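Setting Up a Pegboard for Small Hand Tools

A pegboard keeps the tools you use every week off the bench and where you can find them. The board itself takes an afternoon to put up. Deciding what goes on it takes longer, and most people rearrange the hooks a few times before they stop.

What you need

A perforated board, a set of hooks that match the hole size, spacers or a frame to hold the board off the wall, screws, a level, a pencil, and a crate or bin for sorting. Buy the hooks and the board together if you can. Hooks made for larger holes will sag in a board with small ones, or won't go in at all.

Mounting the board

Leave a gap behind the board so the hooks have room to seat. If your board comes with a frame or a stand, the gap is built in. If not, fasten furring strips to the studs and screw the board to those. Set the bottom edge 12 inches above the bench if you plan to hang long tools on the lowest row. Check for level before driving the last screws.

Sorting before you hang

Take everything out of the drawer and put it in a crate on the bench, directly under the board. Slotted sides help because you can see what is at the bottom. Pull out anything broken, and set duplicates aside for the loan box.

Hang the flat and light items first, along the top. Tools still in store packaging can go up on the hole in the card. Packaged spares can stay that way until someone needs them.

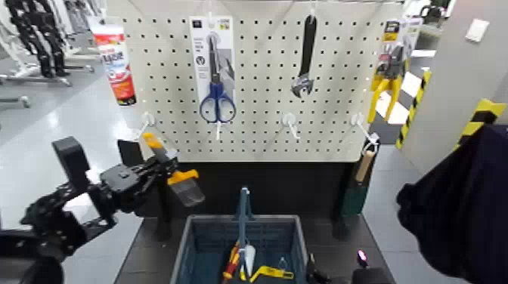
Skundau Tool Library, Bench and Storage Group

The top row on this board holds a tube of adhesive or filler with its cap down, a carded pair of scissors, an adjustable wrench and a packaged tool with yellow grips. Three lower hooks were still empty at this stage, and the crate had a screwdriver and other tools in it.

Placing the hooks

Put the hooks in loosely and hold each tool up before you commit. A wrench needs little width, but a carded package needs clearance on both sides or it will overlap its neighbor. Allow extra length under anything with a long blade, such as a scraper or a trowel.

Adjustable wrenches hang by the hole in the handle, jaw down. Paintbrushes should hang by the handle too, bristles down, after they have dried. A brush stored standing on its bristles will take a bend that is hard to get out.

Screwdrivers are awkward on single hooks. Use a ring holder, or leave them in the crate with the handles up.

Marking the spots

Once the layout has worked for a month, mark it. Kamrul Wanigasekara traces each tool in pencil and goes over the line with a paint marker. Printed labels under the hooks are quicker and easier to change. On our larger board, which has 41 hooks, we use labels only.

Keeping it in order

Empty the crate on Monday and hang whatever has collected there. If the same tool keeps ending up in the crate, its hook is probably too high or too far from where the tool gets used. Move the hook closer.

Questions about hook sizes can go to Shahnaz Munasinghe at the front desk.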